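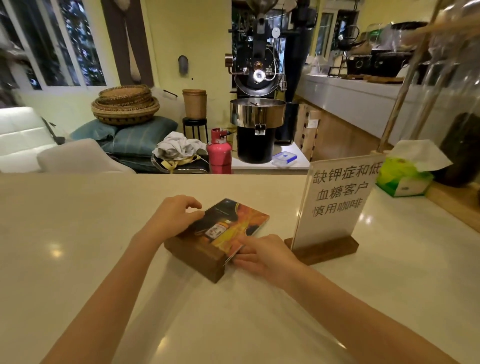
Coffee starts out as a seed that smells a bit like a hay barn. It grows inside a small red fruit called a coffee cherry, usually with a twin squashed up against it, so each one ends up with a flat side. (We call them beans. They aren't beans. Grown-ups named them and it's too late to change it now.) When the fruit has been taken off and the seeds have been dried, they're pale green and so hard that you'd be sorry if you bit one. To become anything a grown-up would queue for, they have to be cooked, and some cafés do the cooking themselves. The big black machine at the back of this café is a roaster. The silver funnel on top is the hopper, where the green beans go in, and the round glowing window on the front is for looking through, like the glass door of an oven when there's a cake in it.

What goes on inside the roaster?

Inside is a drum, which is a metal barrel lying on its side. It turns round and round while it gets hot, rather like a tumble dryer that has lost its temper. If the drum stood still, the beans at the bottom would burn and the ones at the top would hardly notice they were being cooked.

First the beans dry out and turn yellow, and the room smells of toast. Then they go brown. Somewhere near 200 degrees they begin to pop, because the water left inside has turned to steam and wants to leave. Roasters call this "first crack". It sounds like popcorn, but please don't get your hopes up.

When the colour is right, the beans tumble out into the wide steel tray underneath. A curved arm sweeps round and stirs them while air is pulled through to cool them down. The person in charge has to be quick at this point. Hot beans carry on cooking even after you've told them to stop, and the difference between "lovely" and "bonfire" can be a matter of seconds.

The roaster's pipe carries away smoke and chaff. Chaff is the papery skin that comes off the beans. It weighs almost nothing and gets everywhere, including, in my experience, into your ears.

Why does coffee wake people up?

Coffee has a chemical in it called caffeine. The plant didn't make it for your teacher. Caffeine tastes bitter and is bad for a lot of insects, so it helps to stop them nibbling the leaves. People tasted it, agreed that it was bitter, and had another cup.

While you're awake, your brain slowly collects a substance called adenosine, which tells you that you're getting sleepy. Adenosine fits into special parking spaces in the brain. Caffeine is nearly the same shape, so it drives in and takes the spaces, and the sleepy message has nowhere to park. You're still tired. You just haven't been told. 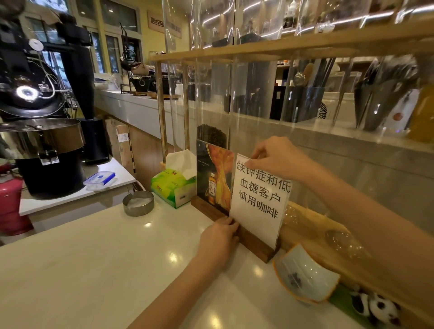 A café counter is also a place for telling people things, and the usual way of doing it is with a small sign that somebody is forever nudging straight. Some signs want you to buy a cake. Some want you to stop leaning on the glass. The white one being adjusted here, in its clear stand with the dark wooden foot, has a more serious job. It's written in Chinese, and it says that customers with potassium deficiency or low blood sugar should be careful with coffee. It has a bright card with orange and gold swirls for a neighbour, and a small toy panda nearby, who has no medical training whatsoever.

What does the sign mean?

Potassium is a mineral that helps your muscles and nerves to work, and your heart is a muscle. You get it from foods such as bananas, potatoes and beans (real ones). "Deficiency" means not having enough. Drinking a great deal of coffee can lower the amount of potassium in the body, so a person who is already short of it has a good reason to go carefully.

Blood sugar is the fuel that your blood carries about. When it drops too low, a person can feel shaky, sweaty and muddled. Coffee can make some people feel shaky too, and then it's hard to tell which shakes are which. Anyone who has either problem should ask a doctor about it. A sign is good at reminding you to ask, and hopeless at answering.

Can I have some?

Coffee is really a drink for grown-ups. Smaller bodies need less caffeine to feel jittery, and they need more sleep. There's caffeine in cola, tea and chocolate as well, though a square of chocolate has much less than a cup of coffee. Most cafés will do you a hot chocolate, and you can drink it while you watch the beans go round.

Words by Rhiannon Edwards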